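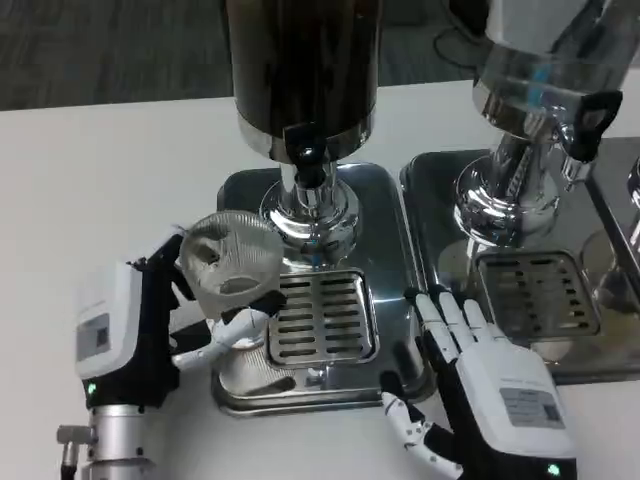
Can you teach a robot to serve a drink without writing any code for the movement itself?

You can get a good part of the way there by having a person drive the robot through the job many times over and letting a program learn from the recordings. That is what our group spent the second half of the course doing, and this report tells how it went, including the parts that went badly (there were plenty of those, and we learned more from them than we would like to admit).

Project report, submitted 24/09/2024

1. What we set out to do

Our project is called Cropper. The task was to pick up a clear plastic cup, bring it over the drip tray of a beverage dispenser, work the lever with the other hand, and set the cup down again. We chose a drinks task because everybody in the group has done it thousands of times at breakfast buffets, so we thought we understood it. We soon found we had never once paid attention to what our hands were doing!

The robot has two humanoid hands, one for the cup and one for the lever. The operator wears a headset and a pair of tracking gloves and sees what the head camera sees. We called our operator station Irkham, after the lab room it was set up in, and the recording software we wrote on top of it is Florach. Both names stuck, so we use them here too.

2. Learning to drive

All of us took turns as operator, and for the first week in July we recorded nothing and only practiced. It is a strange feeling at first. You curl your fingers and, a moment later, a black and white hand out on the table curls its fingers too, and you have no feeling in it at all. With a thin cup that matters a lot. Squeeze as you would at home and the ribbed wall folds in; squeeze too little and the cup slides out while you are looking at the other hand.

The shiny metal was the second surprise. The tanks and the stepped chrome bases throw back everything near them, fingers included, and more than one of us reached confidently for a reflection. What helped was to stop looking at the tank altogether and use the slots of the drip grate as a guide. If the cup comes in from the left above the front edge of the tray plate, the grate tells you how much farther to go. We wrote that on a piece of tape and stuck it to the headset.

3. Recording

We recorded 387 demonstrations. Each took roughly 20 seconds when it went smoothly, and a good deal longer when it didn't. We used plain water and very little of it, and many of the early takes were dry runs, with only the reach and the lever.

One choice we argued over was what the free hand should do while the cup was being moved. Some of us liked to rest it out of the way, and others held it palm down near the corner of the tray plate, ready to go. Mixing the two styles turned out to be a mistake – the trained program would hover somewhere in between, as if it couldn't make up its mind. After that we all kept the hand palm down near the corner and threw out the older takes that didn't match. It hurt to delete them.

4. Training and testing

We trained with Vetalia, the imitation learning package our department provides, and left most of its settings alone. Then we ran 100 test trials with nobody in the gloves. The reach with the cup was the strongest part by far, and quite pleasant to watch. The lever was the weakest. The hand often arrived slightly too far forward and pushed against the side of the handle, and on those trials we stopped the run by hand.

We also moved the dispensers 4 centimeters to the left for a few extra trials, just to see. The cup hand coped, a little hesitantly. The lever hand went on reaching for the old spot, which suggests to us that our demonstrations were all too much alike. We had been so proud of our tidy setup, with the tray plates lined up the same way each morning.

5. What we would change

We would move things around from the first day, and we would agree on one driving style before pressing record. We would also like some kind of touch signal in the gloves, even a simple buzz – the operator is guessing about grip the whole time, and those guesses end up in the data. The next group is welcome to our recordings and to the Florach notes, which are in the shared folder along with the list of deleted takes.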